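About Kostitik

Hello, and thanks for stopping by! We're Kostitik, a small cat boarding and home-visit service, and if you've ever spent the first two days of a beach holiday wondering whether the cat has eaten her breakfast, then you're very much our kind of person.

We started out with three pens in a converted sunroom and a borrowed heater. These days we have a proper building at Wada, with a covered verandah down one side where our guests can watch the magpies (and complain about them, which some do at great length). Last year 146 cats came to stay with us, and 138 of those had been before or were sent our way by a neighbour, a sister or the lady at the vet's front desk. We're rather proud of that, as you can probably tell.

Cats only, we're afraid. We love dogs, and a couple of us go home to them at night, but a nervous old tabby who has never heard barking at close quarters shouldn't have to start in our care. Rabbits and guinea pigs we're happy to look after at your own place through our home-visit program, which we call Hundovness -- a long story involving a very grumpy ginger tom and a crossword.

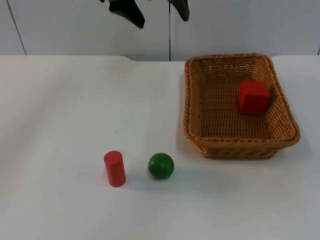
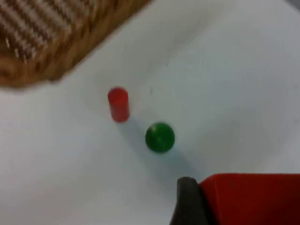
A basket, a red cylinder and a green ball.

Every cat has their own room, with a high shelf and a spot to hide in, and families who are used to sharing can share. We stick to the food you use at home, at the times you use it, so please bring enough for the whole stay plus a little extra. An old jumper that smells like you is always welcome too, and we promise not to judge the state of it.

Breakfast rounds begin at 6.30 am, and we send a short message each evening to let you know how your cat is going. If you'd prefer not to hear from us unless something's up, just say so when you book! Vaccinations need to be up to date, and we'll ask to see the certificate on arrival.

August is our quiet month and a lovely time to try a single night if your cat hasn't boarded before. Christmas fills early -- we had 200 enquiries last summer and hated saying no to so many of you -- so do get in touch as soon as you know your dates.

You'll find us behind the Tatex nursery, second driveway, green gate. Please close it after you.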